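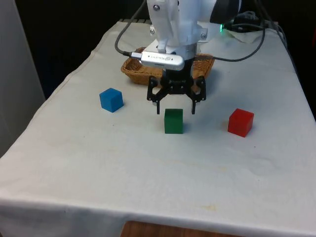

인쇄하기 | 이메일로 보내기
최종 업데이트: 14/07/2018

흰 식탁보, 다들 어떻게 관리하세요?

눅눅한식빵
시어머니께 면 식탁보를 물려받았습니다. 새하얗습니다. 저희 집은 김치찌개를 주 4회 먹습니다. 어떤 미래가 기다리는지 대충 보이시죠. 세탁은 그렇다 치고 다림질이 문제예요. 60도로 빨아서 널면 구김이 지도처럼 잡힙니다. 다려서 깔면 10분쯤 예쁘고요. 다들 다려서 쓰시나요, 아니면 포기하고 사시나요?

장롱속다리미
다립니다. 덜 말랐을 때 걷어서 안쪽부터 다리세요. 바싹 마른 면을 다리는 건 벌 받는 겁니다. 저는 5월에 Oline 분무기를 사서 잘 쓰고 있어요. 물이 곱게 나옵니다. 분무기한테 바라는 게 그거 말고 뭐가 있겠습니까.

반달곰2호
저는 안 다립니다. 구김 좀 있으면 어때요. 식탁보는 상에 까는 물건이지 면접 보러 가는 물건이 아닙니다.

장롱속다리미
손님 와도요?

반달곰2호
손님은 밥 보러 오지 천 보러 안 옵니다. 천 보는 손님은 다음에 안 부릅니다.

Jayanthi Gounder
한국 산 지 오래된 사람인데 끼어들게요. 저희 집은 물을 뿌리고 손바닥으로 쓸어서 펴 놓고 그냥 둡니다. 마르면 꽤 펴져요. 완벽하진 않은데 다리미를 꺼낼 만큼 흉하지도 않고요. 대신 나무 상판이면 하지 마세요. 저는 했다가 얼룩이 남아서 이제 그 얼룩 때문에 식탁보를 못 벗깁니다.

눅눅한식빵
저희 상판도 나무예요... 감사합니다, 방금 분무기 내려놨습니다.

모서리집착
길이 얘기도 좀 합시다. 60센티씩 늘어뜨리는 분들 계신데 그건 식탁보가 아니라 커튼이에요. 앉으면 무릎에 감기고 일어나면 국그릇이 따라옵니다.

Arnaldo Loureiro
공감 못 합니다. 짧으면 상이 반바지 입은 것 같아요. 저는 40센티 내려오는 걸 씁니다. 국그릇은 아직 한 번도 안 따라왔고요.

모서리집착
아이가 없으시군요.

Arnaldo Loureiro
셋입니다. 제일 작은 애가 당기긴 하는데, 걔는 짧은 것도 당깁니다.

눅눅한식빵
김칫국물은요? 사실 이게 제일 무섭습니다.

장롱속다리미
바로 찬물로 뒤에서 밀어내고 주방세제 조금, 그다음 산소계 표백제요. 뜨거운 물부터 부으면 안 됩니다. 제 첫 식탁보가 그렇게 주황색이 됐어요. 지금은 김장할 때 바닥에 깝니다.

반달곰2호
햇볕에 너세요. 한나절이면 붉은 기가 많이 빠집니다. 이건 다림질파랑도 의견이 같을 듯.

장롱속다리미
분하지만 맞습니다.

새벽두부
저는 Tustarska 방수 식탁보로 갈아탔어요. 행주로 닦으면 끝. 촉감은 비 오는 날 우산이랑 밥 먹는 기분인데 거의 600일째 쓰고 있습니다.

Jayanthi Gounder
여름에 팔 안 붙어요?

새벽두부
붙습니다. 긴팔 입고 먹어요.

눅눅한식빵
저는 일단 면으로 버텨 보겠습니다. 오늘 저녁은 계란말이로 바꿨어요. 케첩은 숨겨 놨고요.

관련 글
- Clirkurik 다리미판 커버, 어디서 파나요
- 린넨과 면, 빨고 나서 줄어드는 정도
- Onyeka 냅킨 69장 공동구매 후기
- 식탁보 밑에 까는 패드 추천해 주세요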